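HOME MANAGEMENT 1: TEXTILES AND FLOORS
Handout 6: Clearing a floor before cleaning
Instructor: Abla Matar
26 Feb 2022

Reading before class: course pack, pages 33 to 43. Bring your room plan from the last handout.

Terms

Hard cover: tile, sealed wood, sheet vinyl. Can be wiped with a damp cloth.
Soft cover: carpet, rugs, felt.
Plant-fiber cover: straw, rush and similar woven mats. Treated separately from the other two in this course.

Order of work

Items on a floor are picked up in the same order every time. Electronics and cables come first, then clothing, then everything else. A phone left under a pile of clothes is easily stepped on. A cable left on top of a garment gets carried off with it and ends up in the wash basket.

Pick up soft items by a strap, loop or tab if there is one. Lift straight up and let the item hang for a moment before moving it. Dragging a heavy garment across a straw mat catches the fibers and can pull up the edge.
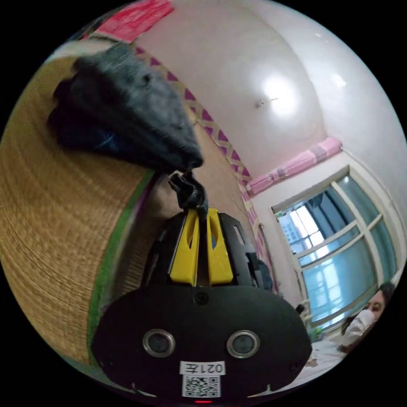
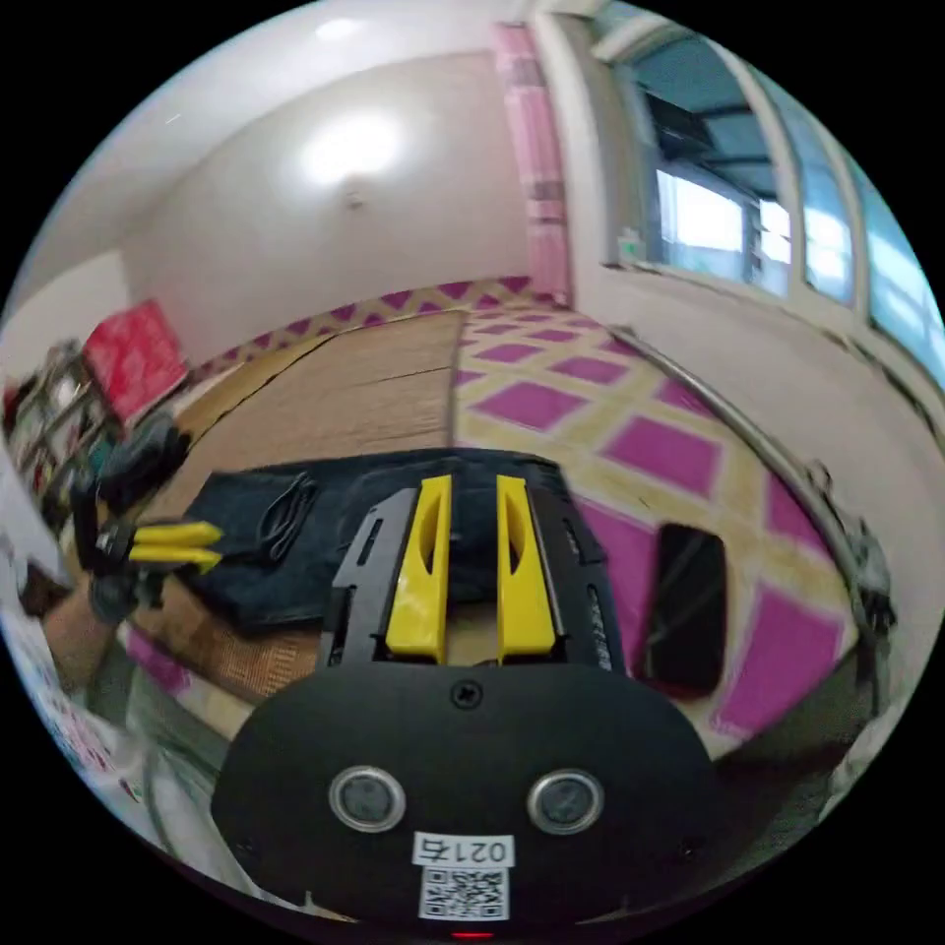 Sorting

Use one surface off the floor, such as a bed or a bench, and make separate piles.

Denim: check the pockets, unfold fully, shake outdoors, refold along the side seams. Dark denim can leave dye on a pale mat if either one is damp, so do not leave it there overnight.

Fuzzy or felt-like fabrics: these hold dust and bits of straw. Brush in one direction with a dry clothes brush. Do not put them in the same pile as denim.

Cables: coil loosely, with no sharp bend near the plug. Close with a cloth tie. Do not wrap a cable around a phone.

Where two floor covers meet

Many rooms have a straw mat over part of the floor and sheet vinyl on the rest. Sweep the mat first, along the weave, toward the vinyl. Then sweep the vinyl toward the door. Lift the edge of the mat and sweep under it. Wipe the vinyl with a well-wrung cloth and stop a hand's width short of the mat. Put the mat edge back down only when the vinyl is dry.

Patterned vinyl hides crumbs and small stains. Check it from a low angle with the light in front of you.

Common mistakes from last term
Sweeping across the weave.
Using the vinyl cloth on the mat.
Putting clothes back on the floor while the vinyl dries.

Assignment

Clear and clean one floor at home using the order above. Write one page on what you moved, where it went, and which step took longest. Fares Fakhoury will collect the pages at the start of the next lab. The June practical uses the same order of work.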